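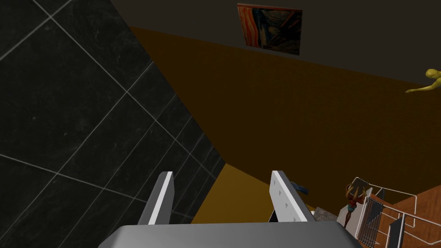 Telledus Trial Rules for Simulated Grippers

Print this page | E-mail this page

The Telledus Trial Rules are a written set of working rules for teams who drive a two-fingered gripper in a simulated room, either by hand or with a trained controller. The pack comes with the check software that reads your trial logs and marks the ones that break a rule. It is sold by Trevaskis and kept up to date from our office in Kavville.

You don't need our simulator to use it. The checker reads plain log files, and the rules are worded so that they apply to any scene with a gripper, a camera and something to pick up.

What is in the pack

The rule book, 700 numbered clauses in 11 sections, as a searchable file and as a ring binder.
The log checker, for desktop machines.
Blank trial sheets for start pose, scene contents, operator and outcome.
A one-page card for the operator's desk.
Updates for 2 years from the date of order.

The sections most people open first are Start Pose, Camera View, Grasp and Release, and Keeping Failed Trials. The section on naming files is dull, but it is the one our support desk quotes most often.

Start pose and first view

Every trial has a recorded start pose. The fingers are fully open, the gripper is clear of all surfaces, and the joint values are written to the log before the first command is sent. If the operator moves the arm before the log starts, the trial is void and has to be run again.

The view from the gripper camera at the start does not have to include the target. It does have to be saved. Many controllers behave well when the target is in view and badly when they have to look for it, and a set of trials that always begins on the target will hide this. Clause 48 asks for a mix of starting views, with the mix stated on the trial sheet.

Keep wall pictures, statues and other furnishings in the room if they were there when the controller was trained. Taking them out for testing and then quoting the result as if nothing had changed is a breach under section 3. You may run a second set with a bare room, provided it is labelled as such.
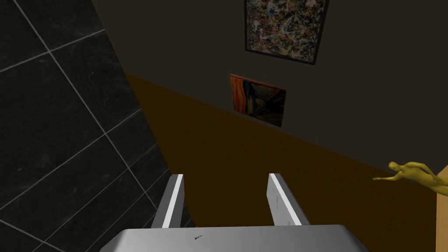 Kumaresan Menon wrote to us that his team had been throwing away any run where the gripper spent its first seconds facing a wall. They put those runs back in after reading the start pose section, and their success figure dropped. He would like the clause to say how long a controller may search before the trial is called a failure, as his operators were each using their own limit.

We have taken that up. From the August update, the search limit is set by the team before the first trial, written on the sheet, and kept the same for the whole set. We do not fix the number ourselves. A small tidy table and a full room need different limits, and a single figure would be wrong for one of them.

Grasp and release

A grasp counts from the moment both fingers touch the object and it moves with them. Touching it with one finger is a contact. Closing on air is a miss. The checker looks for these in the force and position columns and asks the operator to confirm anything it can't sort.
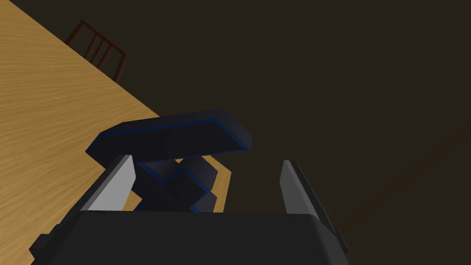 Object outlines must be recorded as they are in the scene, and not reduced to a box. This matters most with shapes that have arms or overhangs, where a box would include a good deal of empty space. Take a dark blocky piece like the one with the blue edges, with a flat bar lying over a cross-shaped part. With the fingers open on either side, a box outline could report the object as held when neither finger is gripping it. Use the full mesh for contact checks, and name the part of the object you intend to grip before the trial starts.

Where one part overlaps another, say on the sheet whether they are joined. If they are separate, each has its own entry and its own outcome. A trial that lifts the upper part and leaves the lower one behind is then a success or a failure according to what was written down, and there is no argument afterwards.

Release is treated in the same way. The fingers open, the object stays where it was put until the settling time is over, and the gripper moves off without touching it again. Settling time is 8 seconds unless the sheet gives another figure.

Collisions

Any contact between the gripper body and a fixed surface goes in the log, including light ones. Simulated walls and tables don't get damaged, and operators get used to leaning on them. A controller trained on that sort of run learns to do the same.

The rules give three grades: brush, press and strike. A brush is noted and the trial goes on. A press has to be explained on the sheet. A strike ends the trial.
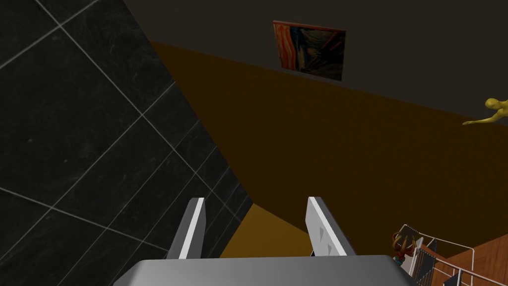

Grades are given by the checker and may be raised by the operator, never lowered. If you think a grade is too high, leave it in place and add a remark. The person who signs off the set will see both. The signer must be somebody other than the operator, and clause 212 says so in bold type, as this was the most common question during the trial period at Grustitz.

Failed trials are kept. They go in the same folder as the rest, under the same naming scheme, with the outcome column filled in. Do not make a separate folder for them. Sets with gaps in the run numbers are rejected by the checker until each gap has a line of explanation.

What the rules do not cover

The pack is not a safety standard and does not replace one. It covers simulated work only. If you are moving to a real arm, you need a proper risk assessment for that machine and the place where it stands, and the documents that came with it. Passing all our checks in simulation says nothing about guarding, stopping distances or people nearby.

It also doesn't cover multi-arm cells, mobile bases or suction tools. A section on suction is being drafted by Brisa Zepeda and will go out to existing customers first.

Ordering

Order by e-mail or through your usual Trevaskis agent. One licence covers one site, with any number of operators. The binder can be left out if you only want the files, and the price is lower. Replacement desk cards are free; please give your licence number.

For questions about a clause, write to Kamran Usmani at the rules desk and quote the clause number. For checker faults, please attach the log.

Page last revised December 7, 2025

Print this page | E-mail this page

Contact | Terms of sale | Copyright Trevaskis, Kavville | Back to top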